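**Ticket 70 -- play kitchen, sink end: drawer sticking and worktop joint**
Opened by: Josefien Goossens
Assigned to: Rommel Macaraeg
Status: waiting on part

Hello Rommel, and thank you for ringing back so quickly on Tuesday, I know you had your hands full with the Solturham order. I've written everything down as I promised, so forgive me if it goes on a bit.

The trouble is the upper of the two wooden fronts under the sink. It slides out nicely for the first 4 cm and then catches on the left, and if you pull any harder the whole unit gives a little shudder. The lower one is perfectly happy. I took the upper one out, rubbed candle wax along the runners and put it back, and it was lovely for one afternoon -- then it went back to its old ways.

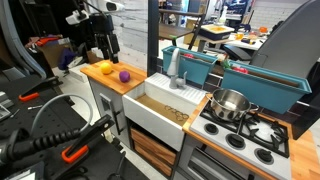

My other worry is the wooden worktop beside the sink. One of the joins between the strips feels slightly proud when I run a finger over it, only a whisker, but small hands do find these things. I haven't sanded it as I didn't want to spoil the finish before you'd had a say. The tap is firm, and the long black handle on the grey cabinet is fine now that I've nipped up its screws.

**Reply, Rommel, 16:22**
Lovely clear notes, Josefien, thank you. Wax helping for a bit makes me think the left runner has crept out of line. Could you loosen its front screw half a turn, push the drawer fully home and tighten it again? Leave the join alone for now, please, and I'll bring some fine paper and oil.

**Josefien, next morning**
Done, and it's better, though it still catches when the drawer is full. The runner has a small split at the back screw, so I think it wants replacing.

**Rommel**
Right you are -- new runner ordered from Meinecke, should be 6 days. Keep that drawer empty until then. Ticket stays open.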